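Intro to Managerial Accounting
Week 7 handout: Fixed costs, variable costs, and the ones that refuse to say
Tuesday, October 17, 2023
Instructor: Gil-soo Yoon

Before we start

The reading was chapter six. I know how many of you opened it, because the course site tells me, and we will leave it there. Bring a calculator next week. A phone counts as a calculator until it buzzes.

1. Where we left off

Last time we sorted costs by what they are: materials, labor, overhead. Today we sort them by how they behave. A cost can be well behaved on paper and a menace in practice, much like some of the people who approve them.

A fixed cost stays the same in total when you make more or fewer units, within a certain range. Rent is the usual case. The landlord does not care if you had a slow month.

A variable cost goes up and down in total with the number of units. If every lampshade takes one sheet of fabric, twice as many lampshades takes twice as much fabric.

Now the part that trips people up on every midterm. Per unit, the two swap places. The variable cost per unit stays flat. The fixed cost per unit falls as volume rises, since you are spreading the same rent over more lampshades. If you write "fixed costs are fixed per unit" in November, I will circle it in red and draw a small sad face.

2. The Lindmont Lampshade case

Lindmont makes one product, a plain drum lampshade, in a rented shop on Brernlow Street. The owner, Ms. Chae, sells each shade for $40. Materials and piecework labor come to $18 a shade, and the shop pays a $2 royalty on each one to the designer. Fixed costs are $3,818 a month, covering rent, insurance, the phone, and a bookkeeping package called Mendance that she has never once logged into.

Variable cost per shade: 18 + 2 = $20
Contribution margin per shade: 40 - 20 = $20
Break-even: 3,818 / 20 = 190.9 shades

You cannot sell nine tenths of a lampshade, although Ms. Chae has tried with the dented ones. Round up to 191. Always round up on break-even. Rounding down means you have found the exact number of units at which the business still loses money.

Contribution margin is the amount each sale hands over toward fixed costs. Once those are covered, it goes to profit. Shade number 191 finishes off the rent and the rest, with $2 left over (191 x 20 = 3,820). Ms. Chae may spend it as she likes.

3. Mixed costs

Plenty of costs are a bit of both. The power bill has a flat monthly charge plus so much per unit of electricity. A delivery van has insurance whether it moves or not, and fuel only when it does. We call these mixed costs, and you split them before doing anything else with them.

The quick way is the high-low method. Take the busiest month and the slowest month, subtract one cost from the other, and divide by the difference in activity. You get the variable rate. Multiply it by the activity in either month, take that off the total cost, and whatever remains is fixed. It uses two data points and ignores all the others, so treat the answer with the respect you would give a weather forecast from your uncle.
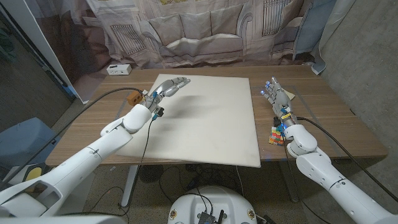 4. Step costs

A step cost is flat for a while, then jumps. One supervisor can handle one shift. Add a second shift and you need a second supervisor, and she will want a whole salary, even if the new shift makes three lampshades and goes home.

This is what "within a certain range" meant back in section 1. The book calls it the relevant range. Outside it, your nice straight lines stop working and so does your break-even answer. When an exam question mentions a bigger building or an extra shift, somebody (me) is hinting that the fixed costs have changed.

5. For next week

Do problems 6-4, 6-9 and 6-15. Skip 6-12, which has a typo that has survived every edition so far.

Then redo the Lindmont case with the royalty dropped and the price cut to $38. Before you compute anything, write down whether you expect break-even to rise, fall or stay put. Hand in the guess along with the answer. Guesses are not graded, but I do read them, usually with a sandwich.

Office hours are as posted on the door. Late homework goes under it.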